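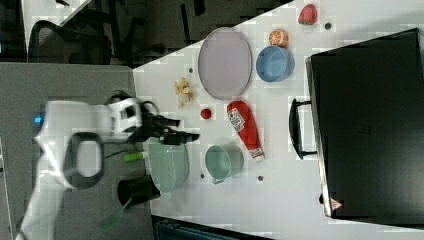 Frerichs T2 table-top arm: demonstration visits at Skestham

The T2 is a single arm with a two-finger gripper, intended for benches where the items to be moved differ in size and shape and do not arrive in a fixed position. It is sold by Frerichs through the Skestham office, and can be seen working there by appointment or on an open day.

Next open day: Mar 20, 2021, 10.00 to 15.30
Place: Frerichs, Unit 2, Donwood Lane, Skestham
Booking: required, by form or telephone extension 162

What is demonstrated

The standard demonstration is a mixed-item pick. Household and toy items are laid on a white table without a fixture or tray: toy fruit, bowls, a mug, a ketchup bottle on its side, a plate. The operator names an item and a destination, and the arm carries out the move. Items are not returned to marked positions between picks, so each run begins from wherever the last one ended.

The small red ball is usually taken first. It is a useful test of finger alignment, as a ball will roll if one finger touches before the other. The mug and the bowls follow, gripped at the rim where the opening allows it. The large plate is left until late in the session. Its rim is only slightly raised, and visitors who handle flat ware should ask to see this pick more than once.

Failed picks are left in. The operator, normally Rima Hattar or Jamie Lambert, will say what was attempted and whether the arm will try again unprompted. The retry limit is set to 2 for open days and can be changed on request.

Specification as demonstrated

Arm: T2, white housing
Reach: 905 mm from base centre to finger tips
Gripper: two-finger, black, electric
Gripper cable: external, curving out near the wrist
Repositioning: by hand, using the loop handle on the lower segment
Mounting: fixed base beside the table
Control: Clakholm cell controller, release 2
Air supply: not needed

The gripper cable is routed outside the arm so that the gripper can be changed without opening the wrist. Customers working near loose cloth or netting should specify the sleeved cable. It is stiffer, and the wrist speed limit must be reduced to suit.

Bringing your own items

Visitors may bring items for trial. Send a list with weights at least a week before the visit. Each item must be clean, dry and free of sharp edges. Liquids must be in closed containers. Glass is accepted on weekday visits only.

Trial items are run after the standard demonstration, in the order the forms were received. Allow twenty minutes for each group of items. Alun Prothero records the finger force and number of attempts for each pick and sends the figures on afterwards. No video is supplied unless it is asked for in advance.

We do not quote a cycle time from an open day. Speeds are kept low while visitors are near the table, and the results would not match a guarded cell. A timed trial can be arranged separately at Donwood Lane. The most recent, in February, ran for 3,000 picks on one set of fingers, and the wear measurements are available from Alun.

Notes for visitors

Stand outside the floor line while the arm is powered. Do not pick up anything that falls from the table; the operator will pause the arm first. Bags and coats go on the rail in the corridor. Parking is at the rear of the unit, entered from the Skestham side. The front gate is kept clear for deliveries.

Groups of more than six are split, with the second half seeing the controller first. Tegwen Griffiths takes the controller session, which covers teaching a new item, setting force limits and reading the fault log. Some knowledge of machine safety is assumed. Programming experience is not.

Ordering and lead time

The T2 is supplied with base plate, gripper, one pair of standard fingers, controller and a 5 m base cable. The table is not included. Spare fingers are sold in pairs. Soft finger pads are a separate item and reduce the opening by the thickness of both pads.

Quotations are prepared by Cledwyn Gough once the item list and a sketch of the bench have been received. Please mark on the sketch any fixed object taller than the bench surface, and the side from which a person will approach. Orders placed without a site sketch are supplied with the standard base plate, drilled for floor fixing.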